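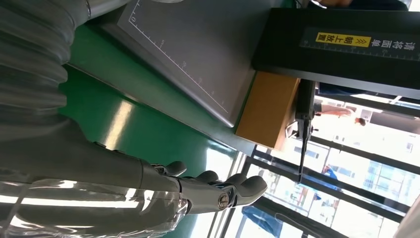 A robotic hand with gray protective sleeve and clear plastic film on the arm.

The plan to put 156 apartments on the old Clumeck warehouse lot has been delayed again, after the city's zoning board asked the developer for a new study of shadows and traffic. The decision came late in the evening, at the end of a hearing which lasted more than three hours.

Pridesell, the company that bought the lot in December, wants to build a tower of 20 floors on the corner of Biswas Street and Wonberg Avenue. The present rules for this block allow only 12 floors. The company says it has the right to go higher, as it also purchased the unused building rights of two neighboring properties.

Residents of Wonberg Avenue do not agree. They say one of these two properties does not touch the lot at all – it is connected only by a narrow strip behind a parking garage. A petition against the tower has collected up to 500 signatures, according to the group that started it.

"We are not against new homes," said Li-hua Chung, who lives across from the warehouse and spoke at the hearing. "We ask that the same rules are used for everybody on this block."

A lawyer for Pridesell told the board that the strip was approved as part of the lot by the buildings department, and that any change now would make the project smaller and more expensive. He did not say how many of the apartments would be offered at lower rents.

The board will take up the case again when the study is ready. Until then, the company may continue to clear the inside of the warehouse, but it cannot begin work on the foundation.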